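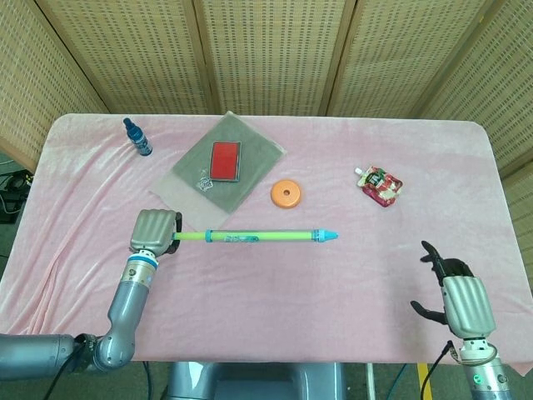 A robotics club is a group of kids who meet to build robots, program them, and teach them to do jobs. Most clubs meet after school. The Landport Robotics Club has a robot with two arms, and this year's project is called Clear the Table. The robot has to pick up things from a table and put each one where it belongs. The things are all different, and they should be. A drink pouch is squeezable, an ink pad is flat, and the long green tube in the robot's left hand is shaped like a crayon. One kind of grip will not work for all of them.

How does a robot hold something?

Your hand has skin that feels when an object starts to slip. You squeeze harder without thinking about it. Many robots cannot feel that way. The program has to say how far to bend each finger. If the fingers bend too little, the object falls. If they bend too much, a soft object gets squashed.

Long objects are tricky in another way. Try holding a ruler by one end. Now hold it in the middle. It feels heavier at the end, even though it is the same ruler. A robot's wrist has the same problem, so the team has to decide where the hand should grab.

How does the robot learn?

The club uses a method called learning from examples. A student moves the robot's arms through the job while the computer saves every movement. Then the object goes back on the table in a new spot and the student does it again. For one object the club saves 40 examples. After that, the computer looks for patterns in them and practices making the same kinds of movements.

Professional teams may use 1000 examples or more for a single job. Clubs do not have that much time.

Who does what?

Drivers move the arms. Coders write the program. Testers write down what happened on each try, including the tries that failed. Students trade jobs every 20 minutes so that everyone gets a turn at driving.

Is there a contest?

Yes. The Rastska Challenge is in July. Each team gets the same set of objects, but the judges choose where to put them. Teams may not touch the robot once the clock starts. A dropped object may be picked up again by the robot, and the team loses one point.

Words to know

Gripper: the part of a robot that holds things. It may look like a hand or like a pair of tongs.
Joint: a place where an arm or finger bends.
Program: a set of instructions for a computer.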